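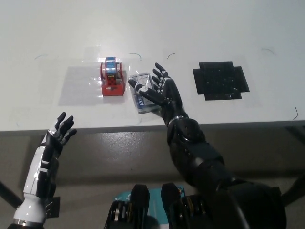

*Padwood hand kit, right hand on the clear box, tape dispenser next to it*

**lerkham_loan:** Trial unit, day 2. Paid 4,000 for the pair. Flat plastic boxes are my main job, so that's what I'm testing first. Anyone else running these?

**vandrade:** Ran a pair since January. Good hands, but the price is too high – the Gukisness set is 873 and does boxes fine.

**lerkham_loan:** 873 each or for both?

**vandrade:** Each.

**ngo_bench:** Disagree on Gukisness. Mine needed new finger tendons after 1,021 cycles. I'd keep the Padwood.

**vandrade:** Mine are still on the original tendons. What grip force were you using?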